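Minutes, Borton House shared rooms meeting, 7th March

Present: Wendy Oakley (chair), Garg, Pruner, Walik (taking notes, having sat in the wrong chair). Apologies from the second floor, collectively.

Last minutes. Agreed as read. Pruner asked that "lively discussion of the thermostat" be changed to "discussion of the thermostat." Changed.

1. The round table. Wendy reported that the refinishing is paid for, 772 dollars, and that the table is back in the partitioned corner by the gray-blue fabric. Everyone agreed it is very shiny. Garg thinks it is too shiny and says that after lunch the glare makes it hard to read anything lying flat on it. Pruner suggested reading something else. Wendy will ask the refinisher what a matte coat would cost, without promising anyone a matte coat.

Coasters were discussed for longer than the rest of item 1 put together. There are 12 in the drawer. They are to be used. Walik asked whether a folded napkin counts as a coaster and was told it does not.

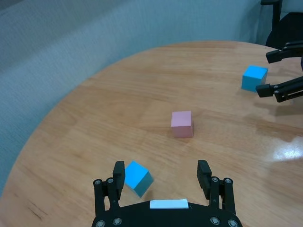
2. Colored blocks. The pink and blue ones are allowed on the table, and so is anything else from the block tub, provided it is set down and not dragged. Garg wanted felt pads stuck on the bottom of every block. It was pointed out that a cube has more than one bottom, depending on how it lands. Motion withdrawn.

Blocks go back in the tub at the end of the day. Pruner found 2 under the radiator last week and one in the sugar, and would like it recorded that the sugar has been replaced at Pruner's own expense.

3. The partition. Garg proposed moving it back a foot so a person can get a chair out on the far side without apologizing to the fabric. Agreed, 3 in favor, with Walik abstaining on the grounds of having been volunteered to move it. No pins in the fabric, please. Tape was also brought up and also refused.

4. Chairs. We own 4 that match. Wendy has seen a fifth in the basement that nearly does. Walik to bring it up and let people decide how they feel about "nearly."

5. Any other business. The thermostat was mentioned. Discussion followed.

Actions
Wendy — price for a matte coat
Walik — partition, basement chair, these minutes
Garg — label for the block tub, in letters that can be read from the door
Pruner — receipt for the sugar

Next meeting in May, same room, coasters out beforehand.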